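Pointed fingers or wide pads for picking glass bottles out of a carton?

Posted by Fanni Simon in Grippers and hands 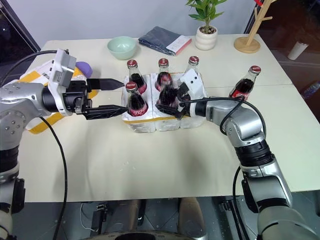

I've been swapping fingers on our two-armed setup since March and I'm getting nowhere fast, so I'd love some opinions. The choice is between the tapered black fingers that came with the grippers and a set of wide padded ones from Clona. The job is glass Coke bottles in a foam carton, and the right arm goes in around the neck and shoulder of one in the front row while the left one waits with its fingers open. The tapered ones get down between neighbours nicely, but I don't trust them on the shoulder, because the glass flares out there and the tips only touch in a small patch. The Clona pads hold much better on a single bottle standing on the table. Put them in the carton, though, and they bump the bottle next door! I logged 149 picks with the tapered set and had 17 slips, nearly all of them a slow twist as the arm lifted. Has anyone found something in between? I'd like to stay with parallel jaws if I can, as I've only just got the controller behaving.

Milovan Petek
Keep the tapered fingers and change what's on them. We had the same twist with sauce bottles, and thin silicone sleeves sorted most of it (cut them a bit short so the tips still fit in the gap). Also try gripping higher, on the straight part of the neck just below the cap, and drop your closing speed. If you're closing fast on a slope the bottle gets pushed down before it's held, and then it's crooked before you've even started lifting. I'd lift straight up for the first couple of centimetres as well, no wrist movement at all until the base is clear of the foam. Did your slips happen more in the back row? If so I'd look at the camera before the fingers. Ours was reading the far bottles a touch too close and I wasted two weeks blaming the rubber.

Angelica Layug
suction on the cap. done

Felicidad Navarro
Not sure about suction, a crown cap has that crimped edge and you'd need a really small cup. And Fanni did say parallel jaws.
I'd go for a shallow V cut into the inside of each finger. I printed a pair for our Brison arm, took an evening, and a round neck more or less centres itself in them. Mine were too deep the first time and pinched on two edges, so go shallower than you think. Happy to send the file if you tell me the bolt spacing on your finger mounts.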